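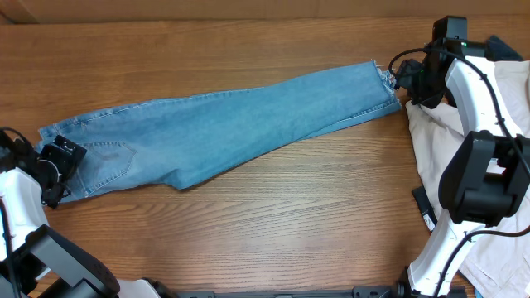

Fig. 1. Two arms, one pair of jeans, folded lengthwise. Left gripper at the waistband, right gripper by the frayed hem.

Shared Workshop Build Course
Handout 6: Two arms and one piece of cloth
Notes by Rasha Saliba

Read before you come in. Bring handout 5 (wiring), we will need the power table again.

1. Where we are

Both arms bolted down, both talking to the same computer. Last time each arm moved a block by itself. This week both arms, same object, same time. The object is soft, so most of what you learned on blocks is only half true now.

Jeans are the test piece for the rest of May. Heavy enough to stay put, thick at the waist, thinner at the leg. Thin T-shirts come later, and they are much worse.

2. Mounting check (do this first, every session)

– Four bolts per base. Hand tight, then a quarter turn with the key.
– Push each base sideways with your palm. Any click or rocking, stop and fix.
– Bar between the two bases stays on. If you take it off you have to redo the spacing, and then all the saved poses are wrong.
– Base spacing in the config file is in mm. Group A typed inches last month. Don't.

3. Cables

The gripper cable needs slack, enough for the wrist to turn all the way both directions. See Fig. 1, right arm: long loop out past the gripper and back over. Looks messy, leave it. Too short and it pulls the connector at full turn. Too long and it drags on the cloth, or gets closed in the fingers.

Test: wrist to one limit, then the other, slow, power at low. Watch the cable and not the screen. Tie it at the link, never at the joint.

4. Settings for this week

Set these in the Kanaan panel, under "arm pair":

speed limit 190 (mm per second, both arms)
grip current limit 300 (mA)
gap between fingertips, never less than 270 (mm)
log file on

The gap limit is only for this exercise. It keeps the arms from meeting in the middle while you get used to driving two. We drop it in handout 8 when we do the half fold.

If the panel shows the left arm as "right", you plugged the USB in the wrong order. Unplug both, left first, wait for the beep, then right.

5. Picking a grab point

Cloth has good places and bad places to hold. On jeans:

Waistband: good. Stiff, several layers, does not slip. But thick, so open the gripper wide before you come down. If you come in half open you push the whole thing across the table.

Pocket opening: careful. The fingertip can go inside the pocket and grab one layer only. Then you lift and the rest stays down.

Side seam: good, if you can get at it from the side.

Cut or frayed hem: loose threads wrap on the fingertip. Grab a little further in, past the fray. Clean the fingertips after each run, tweezers are in the Bruten box.

Crotch: bulges out when the legs are folded together. Never lines up. Leave it, pull from the ends and it mostly sorts itself out.

Layers: when the two legs are on top of each other the edges are hardly ever even. Decide before you grab – both layers or just the top? Write it in your log. "I grabbed the leg" is not an answer.

6. Exercise 6.1: straighten

Start with the jeans folded lengthwise, waist to the left, leg end to the right. A diagonal is fine, you don't need to square it up.

a. Left arm to the waistband. Come down from above, stop when the fingertip touches.
b. Right arm to the leg end, same thing.
c. Close left. Wait. Close right.
d. Raise both a little, just until the middle still touches the table.
e. Move apart slowly until the wrinkles near the waist go flat. Stop there. More pull does not make it flatter, it only slips out.
f. Lower both together. Open right, then left.

Ten good runs per pair. A run is good if neither end slipped and the jeans end up flatter than they started. Swap drivers after five.

Save every run, bad ones too. The Odix recorder makes a new folder each time you hit start. Do not rename the folders, the script reads the names. Class total so far is 1,524 runs and we want over half of the new ones to be two-arm.

7. Things that go wrong

Gripper closes on the table. Height is off, redo the touch test from handout 4.

One arm lags. Usually the log disk is full. Check before you blame the motor.

Joint gets hot. Stop and let it sit. Holding heavy denim up in the air is hard work for the shoulder, so put it down between runs, dont park with it raised.

Cloth slides away when you come in. You are too low and too fast. Raise the approach, try again.

Arm stops mid move with a red message in the panel. Read the message. Then reset. In that order please.

8. For next time

Plot the grip current from your best run and your worst run, same axes. Mark where the fingers touched denim. Two or three sentences on what is diffrent.

If you want to print the wider fingertips, files are in the shared folder under Esorar, version with the rubber slot. Printer list is on the door, put your name and how long it takes.

Stop button stays in reach of the person NOT driving. Same rule as always.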